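How to find a draught and stop it

Posted by Mirjam Stevens, Jun 7, 2021

Most people go looking for draughts in the coldest week of the year, when the shops have sold out of foam strip and the glue won't stick to anything. Early summer is a better time to do the work. A blustery evening in March is a better time to find the gaps, so if you made a list back then and lost it, as I did, you will need to wait for a windy day and start again.

What you need

A joss stick, or a strip of tissue paper if you can't bear the smell
Pencil and paper
Tape measure
Foam strip, brush strip or rubber strip (see further down)
Decorator's caulk and a caulking gun
White spirit and a rag
Scissors
A patient person to stand on the other side of doors

Finding the gaps

Shut every window and outside door. Turn off extractor fans for now, close the curtains you normally close and put the dog somewhere he can't lean on things. Light the joss stick and hold it near the edge of a window. If the smoke goes straight up, move along. If it lies down flat and points at the sofa, write that down.

Go slowly. A draught at a window is very often a draught at one corner of a window, and you'll save yourself a lot of strip by knowing which corner. Do the top edge as well, even though it means fetching the steps.

Now turn on the kitchen or bathroom extractor and go round once more. The fan pulls air in through every gap it can find, and you'll meet a few you missed the first time. In our house in Fodport this is how I learned about the hole behind the washing machine, through which a previous owner had once run a pipe, and through which several generations of spiders had since run a household.

Windows

Start with the part that opens. On a hinged window, the strip goes on the frame where the window closes against it, all the way round. On a sliding sash it's brush strip down the sides and foam or rubber along the top and bottom, and you'll have a less cheerful afternoon.
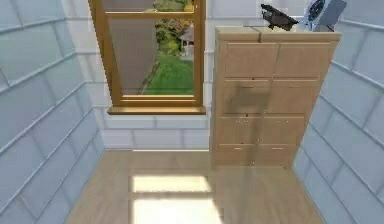
A tall window with a transom bar and a wooden sill.

Measure each side separately. I know the two sides of a window ought to be the same length. Mine were not, and one of them came out at 1413 mm on three attempts, a figure I can now recite in my sleep. Write the numbers down with the side next to them, and don't do as I did and write them on the back of the joss stick packet.

Wipe the frame with white spirit and let it dry properly. Every packet of strip says this and every person buying one skips it, then complains to the shop in November that the strip has come off and is hanging down like a party streamer. Peel back a little of the backing at a time, press as you go, and don't stretch it. Stretched foam goes back to its proper length overnight and leaves you a gap at the end.

Close the window. It should shut with a bit of a push. If it needs your shoulder, the strip is too thick, and you should take it off now before the glue has made up its mind. If you can still slide a sheet of paper through, go up a size.

The gap between the frame and the wall is a different job. Nothing moves there, so use caulk. Cut the nozzle small, much smaller than seems sensible, run a thin bead and smooth it with a wet finger. Leave drain holes alone. They look exactly like something you ought to fill, and they are there to let water out.

Which strip?

Foam is cheap, easy to cut and lasts a couple of winters if you're lucky. Rubber costs more and keeps its shape for longer. Brush strip is for anything that slides, and for the bottoms of doors.

I bought a roll of Sedell rubber from Siddiqui, the hardware shop on Cornstead Road, where the man behind the counter asked how many metres I wanted. I said 60. He looked at me for a while and asked whether I lived in a greenhouse. I'd added up the windows twice, as in, I'd added them all up and then added them all up again on top. Check your sums before you go. He was right, and he still brings it up.

Inside doors

You don't need to seal every inside door, and in most houses you shouldn't try. Air has to move about somewhere, particularly if you have a gas fire or a boiler that draws from the room, in which case ask whoever services it before you block anything at all. What you're after is the door between a heated part of the house and the bit you've given up on.

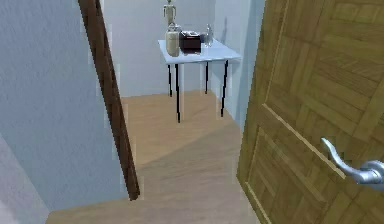

Hold the joss stick at ankle height first, then at the latch, then along the top. Cold air tends to come in low and warm air leaves high, so a door can be losing at both ends while the middle looks perfectly respectable. This is where the patient person comes in. Have them shine a torch along the edges from the other side with the lights off, and mark where you can see it.

For the bottom edge, a screw-on brush strip is neat and takes ten minutes, plus the time it takes to find the right screwdriver. Hold it in place so the bristles just touch the floor, check it doesn't drag when the door swings, and only then make your screw holes. Floors are rarely level. A brush that's perfect with the door shut may plough into the boards halfway through the swing, so open it all the way before you commit.

If you rent, or simply dislike drilling, a stuffed draught excluder does nearly as well. An old trouser leg filled with rice works. It will look like a trouser leg filled with rice.

Letterboxes, keyholes and lofts

A brush cover for the letterbox makes a bigger difference than it has any right to. Keyholes want one of those small swinging covers. For the loft hatch, put foam strip round the ledge it sits on, and if the hatch is very light, fix a catch so it presses down. Ours used to lift in a gale and drop again at 4 in the morning -- I spent a whole winter blaming the cat.

Leave alone

Trickle vents, airbricks, and any grille near something that burns fuel. Kitchens and bathrooms need fresh air too, and a sealed bathroom will grow a black ceiling by spring.

Once the strip is on, wait for the next windy evening and go round again with the joss stick. Expect to find one more. Ours is in the cupboard under the stairs, and I've hung a coat over it until I can get back to Siddiqui for more caulk.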